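Subject: Re: [packing-list] peanuts, cups, and what goes in which bin

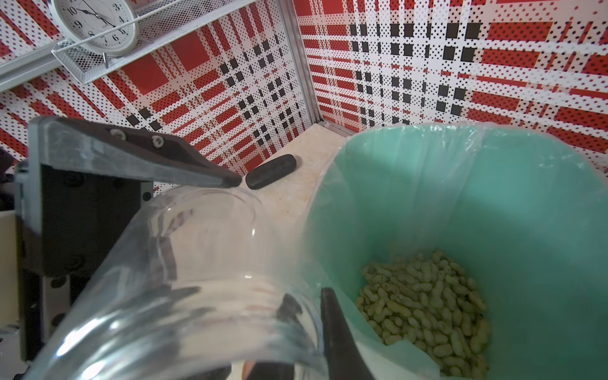 Sorry for the slow answer, we had a truck in all week. Short version first, then the long one, skip what you don't need.

Short version: keep the green peanuts apart from everything else, put a liner in every bin, drop the cups in the cup stack by the sink. Do NOT tie a bag of peanuts until you have looked in it.

Quoting the original so people who joined since can follow:

> Hi all. New to the list, we run the back end of a small mail order place, mostly ceramics and some glass. We just took over the packing bench from the previous tenants at Bremilell and we're trying to set up something sane for the trash.
>
> Right now everything lands in one bin. Peanuts, tape ends, drink cups, broken mailers. At the end of the day somebody either throws the lot out or spends half an hour picking good peanuts out of the bad stuff. We hate both.
>
> Questions:
>
> 1. Does anyone here reuse peanuts straight from the bin, and if so how do you keep them clean?
>
> 2. Liners or no liners? One of our people says a liner in a peanut bin is a waste of a bag.
>
> 3. Large plastic cups. We have a lot of them. We use them for scooping, and people also drink out of the same kind, and you can guess the rest.
>
> 4. Are the greenish peanuts the kind that dissolve? Ours came without a label and I've been told yes and no on the same day.
>
> Any layout that works in a small corner would be great. We have two walls and about as much floor as a closet.

OK. In order, more or less.

**Peanuts from the bin**

Yes we reuse them, have for years. The trick is that the bin they go in has never had anything else in it. Once one cup with an inch of soda goes in, that's the end of that batch, you will never get them all unstuck. So: one bin for peanuts, one for real trash, and don't put them side by side. We had them side by side at first and it was hopeless, people toss without looking. Now the peanut bin lives at the unpacking end and the trash bin is over by the door. Mistakes dropped right off.

We also stopped filling it up. A bin that's full to the top spills when you lift the bag, and then you're chasing peanuts across the floor until December. Empty when there's a decent layer in the bottom and you can still see what's in there. You want to be able to look straight down in and spot a strip of tape or a staple. With a deep pile you only find the staple later, with your thumb.

Anything that hits the floor is trash in our shop. Some people rescue those. We don't, floor grit goes straight onto a glaze and the customer sees it before you do.

**Liners**

Liner, always, even for peanuts. Your coworker is wrong (sorry coworker). The liner is how you get them OUT. Without one you're tipping a hard bin over a carton and half of it goes down the outside. With one you gather the top, lift, snip a corner or just pour from the neck.

Get the thin see-through colored ones, any color you like as long as it isn't the same as your trash liners. We use one color for keep and one for throw. People remember a color long after they've stopped reading the sign. I made very nice signs. Waste of an afternoon.

Things we learned about liners the slow way:

- Fold plenty over the rim. If there's only a bit over the edge, it slides in the first time something heavy goes in and then you're fishing.
- Push the air out before you start. A puffed up liner takes up half the bin and the peanuts sit on top of it and roll off.
- Peanuts cling to the sides in dry weather. Run a slightly damp cloth over the outside of the bin, NOT the inside, see question 4.
- Don't buy the huge case until you've tried a roll. We bought the huge case. It was the wrong size and we are still using it.

We got ours from the Pliltthorpe catalog, no particular love for them but the rolls are fine and the perforations tear where they're supposed to.

**Cups**

This one I have feelings about. Same cup for scooping and drinking is how you get sticky peanuts and how you get somebody with a peanut in their iced tea. It happened here. Fine in the end, lots of yelling.

What we do now:

Scoops are scoops. Big clear cup, stripe of red tape round the bottom, hangs on a hook on the bench. If it has a stripe it doesn't go near your mouth. If it hasn't got a stripe it doesn't go near the peanuts. A big cup is a good scoop by the way, better than the metal ones we paid for, light and you can see how much you've got. They crack along the ribs after a while. When one cracks, toss it, a cracked cup sheds little slivers and those are murder to find in packing.

Drink cups get emptied in the sink FIRST and then go in the stack. Not in the bin with the drink still in. The stack goes out with the recycling if your hauler takes them. Ours takes them some months and not others, I have quit trying to understand it. Call yours and ask, and get whoever answers to tell you which number on the bottom of the cup they want. If they don't take cups, then trash bin, near the door, and nest them so they don't eat the whole bag. Loose cups fill a bag with mostly air.

And no drinks on the bench at all. We have a shelf at shoulder height just outside the packing corner. 3 people complained for a week and then it was just where the drinks went.

**Do the green ones dissolve**

Can't tell from color! I wish people would stop saying you can. I've had green that melted and green that sat in a bowl of water overnight looking smug. White too, both kinds. Take one, put it in a cup of warm water (drink cup, no stripe, ha), swirl it. The starch kind goes to mush pretty quick. The foam kind floats there forever. Test a couple from different parts of the bag, if the last tenants left it they may well have mixed them.

If yours do go to mush:

- keep them dry, obviously, that's the no wet cloth inside the bin thing
- don't leave the bag open near a mop bucket
- don't pack anything that might sweat in them. We lost a crate to Llorente that way, everything arrived unbroken and glued to itself
- mice. Starch is food. Closed tub at night, lid on, no exceptions

If they don't, they last longer but you really want to be reusing them and not tossing them. Some of the ship-and-mail counters will take a clean bag off you. Ask before you haul it over there, I've driven a bag of peanuts round town and home again and it's not a good afternoon.

Don't mix the kinds. If you already have a mixed bag treat all of it like starch.

**Small corner layout**

Our corner is tiny too so this may carry over pretty directly.

Bin goes into the corner itself, pushed back but not jammed against either wall. Leave a hand's width behind it so the liner can fold over on all sides. When it's jammed in, the back edge of the liner gets pinched and slips, and you find out when you lift. Also stuff falls down the gap and you want to be able to get a broom in.

Bench to the left of it if most of your people are right handed. I thought this was nonsense until we swapped and the floor got cleaner.

Nothing on the floor besides the bin. No cartons, no spare rolls, no "just for now" box. Every thing on the floor is a thing that collects peanuts round its feet. Sweep before lunch and before close. A smooth floor helps, if you have carpet back there put down a sheet of something.

Sheet of paper or whatever on the wall behind the bin if you care about the wall. Tape marks and scuffs show up fast. Ours has an awful leftover pattern and we just let it take the beating.

Odds and ends you find on the floor or in the bins, erasers, knife caps, pen lids, the little rubber feet off things: keep a dish on the bench and drop them in it. At the end of the week people claim them or they go. Before the dish they all ended up inside customers' boxes. One lady at Vadonmont mailed us back a pen lid with a note. Nice note.

**How long it takes**

You said half an hour picking through at the end of the day. We were at nearly 30 minutes too. With separate bins it's 2 bags to lift and a sweep, and the peanut bag goes straight back over the bench into the hopper. Only time we pick through now is when somebody new starts, first couple of days, and even then it's a quick look in the bin and pull out whatever shouldn't be there.

Which reminds me, show new people by doing it. Stand at the bin, cup in hand, say "drink cup: sink, stack" and do it. Then scoop cup, hook. Takes a minute. The written instructions I can send if you want but they're two pages and no one has ever finished them, me included.

Things I don't know and would like to hear from others on:

- does anyone have a hopper that doesn't jam with the curved kind of peanut? Ours bridges over at the neck and you have to whack it
- static. Damp cloth on the outside helps some. Dryer sheets? I've heard yes but worry about the smell getting in the boxes
- is anyone buying a reusable bag for the peanut bin, a cloth one or mesh, instead of liners? Seems like it would work. Grit would fall out the bottom of mesh, could be good or bad depending

Also whoever asked last month about the wide tape, I did find the old thread, will forward it seperately, it's long and half of it is about scissors.

Have to go, truck again. Oh and question 1 again, one more thing, if you buy from more than one place keep a handful of each in a jar with the date on. When a batch turns out bad you'll know which it was. We had 3 jars going at one point and they did earn thier shelf space.

--
packing-list: to leave, send a blank message with the word leave in the subject line. Please trim your quotes (I know, I know).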